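December, a little after 11 at night

Back from the workshop with a stiff neck and not much to show for it. I told myself I would write down what the arm did tonight before I had a chance to make it sound better, so I'm doing it before bed.

The shoulder bracket is on at last. It took two goes to get the holes to line up, and I'm still not happy with the lower one, which I had to open out with a round file. The instructions from Keteck say the bracket "seats naturally." Mine seated after I leaned on it. If it cracks in a month I'll know why, and I suppose they'll tell me I leaned on it.

Then the software, which ate the first part of the evening. The Jallar controller wants to be powered up before the laptop is plugged in, unless it has been updated, in which case it wants the reverse. I had updated it. I had also forgotten that I had updated it. So that was forty minutes of a blinking light and me reading a forum thread that ended with somebody writing "never mind, fixed it" and not one word about how.

Once it was talking to me, I homed all the joints and ran the wave. I have now seen this arm wave more times than I have seen it do anything else. It's a good wave. Everyone at Tredcombe who walks past stops for it and says something nice, and I stand there feeling like the owner of a very expensive inflatable man outside a car lot.

The real job was the bin. The whole case for building this, as I put it to myself back in the spring, was that it would pick things out of a mixed pile and sort them. I wrote that in this same diary. I looked it up tonight and the entry says "should be fairly simple once the arm is together." I would like a word with whoever wrote that. 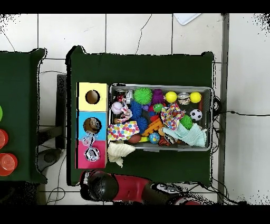
The baseball is where I'd start any newcomer. Round, firm, easy to tell from what's next to it. On the first try the gripper came down a finger's width to the side and pushed it. Second try, the same, but from the other side. I nudged the offset and it got hold of it on the third, lifted it maybe an inch, and let go. I then spent a long time adjusting the closing force, and by the end of that it could pick up the baseball five times out of seven. I wrote the five in the log in ink and then sat looking at the two.

The spiky balls are a different problem. The fingers close, the motor decides it has met something solid, and all it has is a few rubbery spikes. Up it goes, very sure of itself, with the ball still sitting in the bin. The log counts that as a successful grasp. I need to remember this the next time I read a success rate on somebody's project page.

And cloth. I don't know what to do about cloth. The washcloth has no top as far as the arm is concerned. It pinches at it and gets a corner, and the corner is attached to the rest of it, and the rest is spread across the corner of the bin. Either the whole lot shifts or the corner slips out. There's a dotted square in there that I would happily never see again. Deschamps sells a set of soft fingertips that are supposed to help with fabric. They cost more than the motors did, and the only clip on their page shows a folded napkin on a bare table. Who needs a robot for a folded napkin on a bare table?

I keep going back and forth on whether the pile is fair. I could thin it out. Six or seven things with space between them and I'd have a decent run by the weekend, probably something I could show people. But then I'd have an arm that can pick up objects when they have been neatly laid out for it, and a person to lay them out, and at that point the person may as well finish the job. I have emptied that bin by hand and put everything back more times than I want to admit. It takes no time at all. You don't even look, mostly.

The cardboard cubes with the holes in them are another thing I was too hopeful about. I thought dropping a toy through a hole would be the easy half, with gravity on my side. Tonight I didn't get far enough to try one properly. I moved the gripper over the stack by hand from the keyboard, just to see the reach, and the elbow came close enough to the rim of the bin that I stopped. So either the table moves or the arm does, and the arm is clamped, and I've only just got the clamp right.

The log file stands at 1,204 attempts since I first got it moving. Most of those are me pressing the key again without changing anything. I should have a column for that.

What did go well, to be fair to it: no dropped connection once the controller was up, and the wrist no longer drifts. Last week it sagged a little every time it paused over the bin – tonight it held. The new cable is longer and doesn't tug at the elbow. The floor is still a mess of black cable and I nearly went over on it twice, so that wants doing before anything clever.

I don't think it will ever sort the bin. I thought that on the drive home and I still think it now. What I expect I'll end up with is a machine that picks up baseballs, and there's only the one baseball. All the same I've written the list for next time:

Refile or replace lower bracket hole
Tie up cables
Mark table position with tape before moving it
Check grasp by weight, or at least by something other than the motor's opinion
Leave cloth out for one run, put it back for the next, log both
Find out what the update changed

Neck still hurts. Must take the good screwdriver back in, I walked out with it in my coat pocket again.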